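搜索本列表 输入关键词 全部邮件 按主题 按作者

[小件收纳] 回复：分拣盒用几个颜色，线头怎么归

Ebuka Iyamu
2024年12月9日

Mal-soon，各位：

上封信我拖到现在才回，先把原信引在下面，后面逐条说。信里提到的Durnitz那间屋子，列表里有一半人没去过，凡是只跟那间屋子有关的地方我会注明，别处照搬不一定合适。

Mal-soon Yang 写道：

> 大家好，
>
> 十一月整理完Durnitz的长架以后，剩下的问题都在桌面上。长架本身我觉得没什么可说了，抽屉都贴了签，螺丝按直径排，垫圈跟着螺丝走，谁拿谁放都看得懂。
>
> 桌面上乱的是那些还没有归处的东西：剪下来的线头，拆下来又可能再用的扎带，半截热缩管，从包装里掉出来的小袋子，还有说不清是哪儿来的弹簧。现在的做法是桌上放一个大盒，统统扔进去，满了再倒出来分。上次倒出来分了整整一个下午，分完一看，能留下来的还不到盒底那么一层。
>
> 我想问三件事。
>
> 第一，桌上分几个盒合适？Mirkel那边来信说他们用6个，我去看过，六个盒占掉半张桌子，干活的时候胳膊总碰到。可是如果只用2个，一个留一个扔，那些拿不准的东西最后还是全进了“留”的那个。
>
> 第二，盒子用颜色分还是用字分？字写在哪里？我们以前的纸签，两个星期就卷边，沾了松香以后更是撕不下来。
>
> 第三，线头到底要不要留？要留的话，多长算长？
>
> 另外，上次记的账我重新加了一遍，长架上的小件一共是3,408件，比登记簿上的少。登记簿上写的是4,000，我猜当时是估了一个整数写进去的。要不要改，请管登记簿的人定。
>
> Mal-soon

先说登记簿。按3,408改，我已经用铅笔改了，旧数字划一道留着，没有涂掉。4,000这个数我查了前面几页，纸上找不到清点的记录，只有一个总数，所以你的猜测多半是对的。以后总数旁边写上是谁点的，省得再争。

下面回答三个问题。

一、几个盒

我主张三个。两个不够用的原因你已经说了。六个的毛病除了占地方，还有一条，就是分得太细的时候手会停下来。拿着一截线，要想它算“短线”还是“单芯线”还是“待测”，想了两次以后第三次就随手一丢。我在Mirkel待过几天，他们那六个盒里有两个的内容基本一样，问了才知道，早班和晚班对“零星”和“其他”的理解不同。

三个盒的分法如下：

黄：留，当天收回架上。
绿：拿不准，攒着，每周看一次。
红：扔，或者进回收袋。

绿色这一盒是关键。它要浅，要小，满了就必须处理。我试过用深一点的盒当“拿不准”，结果它变成了第二个大盒，跟你说的那个下午是一回事。现在用的浅盒放不了多少，再往上放就会滑下来，人自然就去清了。

有人会问红色为什么不用来放急件。别的地方有拿红色放急件的习惯，Menon的仓库就是这样，红筐是当天要发走的。如果你们两边都跑，最好先商量成一样的，不然早晚有人把该发的东西倒进回收袋。我们这里没有急件，所以没有这个冲突。

二、颜色和字

颜色够用。三个盒的时候，颜色加上固定的顺序，比写字快。顺序从左到右是黄、绿、红，站在桌子前沿看过去就是这个次序。请不要为了顺手把绿的和红的换过来。换了顺序以后，靠颜色认的人没事，靠位置认的人全错，而大多数人干到后来靠的是位置。

列表里至少有一位分不清红和绿，所以位置要比颜色更可靠。这一条我希望写进Durnitz的墙上说明里。措辞可以是：“左留，中等，右扔。”六个字，颜色都不用提。

如果一定要写字，写在盒子的外壁，朝人站的那一面。油性笔写在塑料上，拿酒精擦得掉，但是擦过两三回的地方会发花，新字写上去也不清楚。纸签我同意不用了。Hyun那种带卡槽的盒我们买过一批，卡槽太浅，卡片一碰就掉，后来卡槽里塞的都是碎屑，刷起来很费事。已经有的继续用，不必再买。

盒与盒之间不要留空。留一指宽的缝，小东西就往缝里掉，掉进去的都是最小的那些，弹簧、卡簧之类。挨紧了放，掉也是掉进隔壁，至少还在盒里。盒沿带翻边的，翻边叠一点点没有关系，拿的时候先拿压在上面的那个。

三、放在哪里

你没有问，但是这件事跟前两条分不开。

盒子靠桌子后沿放，不要放在面前。面前这一块是做活的地方，放了盒子，线和工具就往盒子里搭，一抬手全带出来。靠后以后手要伸一下，伸这一下我认为是好事，手里攒上几样再放，比一样一样放要省时间。后沿再往左靠一点更好，右手边空出来，可以把没分的东西先摊在那儿。惯用左手的人自己反过来，但是黄绿红的顺序还是从左到右，不要跟着镜像。

桌面最好是浅色的。深色桌面上找黑扎带很痛苦，这个大家都知道。旧桌面是深绿的，去年冬天换掉以后，每周扫出来的小件明显少了，因为掉在桌上的当时就看见了。
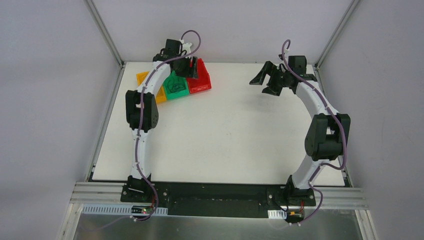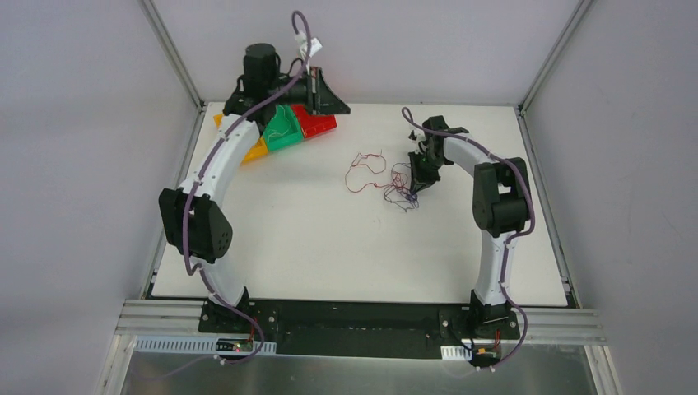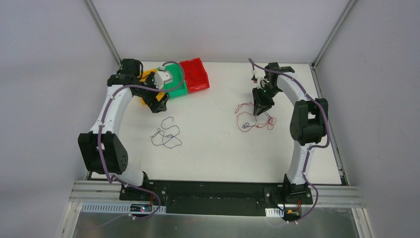
黄、绿、红三样并排，三张都是这个次序。

四、线头要不要留。我的意见是，短于一拃的不留，不管什么颜色什么芯。一拃按自己的手算，不用拿尺。长于一拃的，先理顺再决定，理不顺的也不留。乱成团的线最容易让人舍不得，看着有不少，真去解，解开以后到处是折痕，剥皮的时候芯就断在折痕那里。像第三张桌面中间偏右的那一团细红线，线圈里还夹着几点浅色的皱东西，这种就应该先把夹着的东西拣出来，再谈线进哪个盒。连着杂物整团丢进黄盒，架上就多了一团谁也不肯去碰的线；整团丢进红盒，夹在里面的东西是什么也没有人看过。先拣后分，这个次序我想加到墙上说明的第二行。

还有一点，细红线和红盒颜色太近，短的线头落在红盒里不容易看清。倒之前把盒子斜一下，让里面的东西滑到一边，看一眼再倒。我有一次就这样找回来一只没用过的接头。绿盒也一样，绿盒里的绿线、绿色垫片，攒到周末常常看漏。黄盒因为当天就收，问题不大。如果有人手头有白色或者透明的浅盒愿意换来试试，我不反对，前提还是位置不变。

五、理线的办法

顺便说说我自己怎么理，供参考，没有什么高明的。

先找线团外面最松的一圈，用两根手指撑开，不要拉头。拉头会把里面的结收死，收死以后就只能剪。撑开几圈以后抖一抖，夹在里面的碎屑多半自己会掉。掉下来的不要用嘴吹，吹到后沿去更难收拾，拿软刷往一处扫。

抖不下来的再用镊子。弯头镊子比直头的好使，尖的那种容易戳破线皮，细线尤其不行。

理出来的线，绕成圈以后用一小截同样的线扎住，别用胶带。胶带放过一个夏天会化，粘在线皮上洗不掉。圈的大小以能平放进架上第二层抽屉为准，再大就要折，折了等于没理。

六、每周清绿盒

这个需要一个人负责，要不然三个盒又会变回一个盒。我的提议是谁最后离开谁清，不排班。排班的办法在Menon试过，名单贴了一个月，之后就没有人看名单了。

清的时候只问一句：这个星期里有没有人来找过它。没有，就进红盒。不要讨论以后会不会用到，讨论起来没有完。弹簧可以例外，弹簧给两个星期，因为丢弹簧的人往往要到装回去的那一步才发现少了一个。

没有回答的部分：扎带。可以再用的那种扎带，解开以后带子上会留一个弯，有人觉得不影响，有人觉得再扎就不牢。我自己是留的，扎不要紧的地方，但没有认真比较过。哪位有经验请写到列表上，别单独发给我，单独发来的我还得再转一遍。

热缩管我也没有想好。半截的管子如果还能看出原来的粗细，我就放黄盒。看不出来的，进绿盒，然后一般就没有然后了。按尺寸分抽屉的事，Mal-soon你在十一月提过一次，当时说等长架弄完再议，现在长架弄完了，要不要另开一个主题？这封已经够长了。

墙上说明的草稿我抄在这里，有意见请直接改：

左留，中等，右扔。
成团的线，先拣出杂物，再分。
盒子靠后，挨紧，不换位置。
最后走的人清中间那盒。

字要写大一点，贴在眼睛的高度。上一张贴得太低，椅背挡住一半。

另外，提醒去过长架的人，第二层右起的那个抽屉滑轨有点紧，拉的时候托一下底，别硬拽。抽屉里是M3的垫圈，翻过一次，拣了很久。

Ebuka

--
回信请保留主题前的方括号，引用请删到只剩需要的几行。

本网站使用 Cookie 保存您的阅读设置。继续浏览即表示同意。 接受 了解更多
订阅每周摘要，把列表新邮件发到您的邮箱。 订阅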